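The arm that tidies the living room

Open day at Herness, and I'm late. Wrong entrance, then the right entrance but the wrong stairs, then a corridor with coats in it. By the time I get a badge the first talk is over and everyone is eating biscuits.

Herness does software for home robots. Small outfit, one floor of an old printworks, bad heating. They held this open day in January and they would like you to know that it was meant to be in the autumn. People came anyway. Suppliers, two classes of engineering students, a man from a furniture firm called Benítez who asked more questions than the rest of us put together.

Yolanda Pastor runs the simulation side. Talks fast, walks faster. She has a theory, and you get it before you've taken your scarf off: the home robot will be won or lost on small stuff. Keys, chargers, earrings, the bits of Lego. Not the hoovering. Hoovering is done. "Everyone has a floor that's clean and a sofa that's a disgrace," she says.

So the afternoon is about picking things up off sofas. In a rendered flat, on a wall screen, with a simulated Franka arm doing the work. The software they run it in is called Doker, their own, and the flat has a name too – Vesar – after a street where one of the team used to live. Sofas, kitchen, fridge with magnets on the door. A student asks who lives there. "The arm," says Pastor.

The job on show is the chain. A short one, links in gold and something darker, lying across a red cushion. The arm has to come down, close on it and lift it clear. Simple to say. A mug is one object, Pastor says, and a chain is a lot of little objects that have agreed to hold hands. Take it at one end and the rest drags. Take it in the middle and you get two tails, which is what they prefer, for reasons of balance that she drew on a napkin for me and that I have since lost. 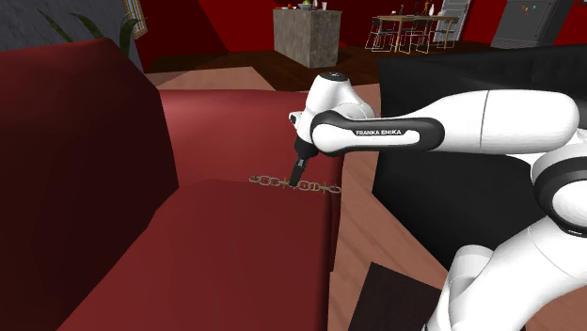

Every attempt starts from scratch. The chain gets dropped in a slightly diferent place, the arm begins from a slightly different pose, off it goes. They run 1000 attempts overnight and read the results over coffee. When I was there the board by the kettle had the latest score on it in green pen: 800 good lifts. The week before it was 700. Somebody had drawn a small crown on the eight.

What happens to the other 200? Pastor pulls a face. Mostly the fingers shut too high and come away with nothing. Sometimes they press too far into the cushion and the run gets stopped. And sometimes the chain goes straight through the sofa – physics engine having a moment – and falls for ever into nowhere. They keep a folder of those. The students loved the folder.

Then the Benítez man. He wanted to know how soft the cushions were. Were they soft in the way his cushions are soft, with a crown to them, with a bit of spring? Long pause. Ezequiel Carrasco, who wrote most of the contact code, took that one. They are softer than a table, he said, and harder than a sofa. The real thing is too slow to compute if you want a night's worth of runs by morning. The Benítez man wrote this down and underlined it. They were still at it by the lifts when I went for a second biscuit.

Carrasco is the quiet one. Came over from games, where he spent years on cloth – capes, mainly, and one flag he is still proud of. He doesn't much like demos. Asked by a student whether all this would work on a real arm in a real house, he said "some of it" and went back to his laptop. Pressed, he gave a bit more. Colour and light carry over quite well if you vary them enough. Touch doesn't. A real chain catches on a seam, or slides down the gap at the back, and the gap at the back of a sofa is, in his words, a research programme.

You can have a go yourself. That was the last hour. A handset, a wobbly stool, five minutes each. I was bad at it. You think you're over the chain and you're behind it, or you're over it and a finger's width too high, and the view from the side tells you one thing and the view from above another. My best effort picked up nothing at all, very gently. A girl from the second class got it first time and handed the controls back as if they were a bus ticket.

Worth saying that no one at Herness promises a date. I asked twice. Pastor wants a flat she can fill with more clutter first – necklaces in a knot, a sock on top, a cushion that's been sat on. Carrasco wants a faster machine. The plan for spring is cables, wich everybody in the room groaned at, apparently because cables are worse.

Home in the dark, on the slow train. Had my hand down the side of my own sofa within the hour. Nearly five pounds in change, a pen lid and somebody's hair grip.

The next open day is down for the summer, with cables if they're ready. Ring the top bell, not the bottom one, and take the stairs on the left.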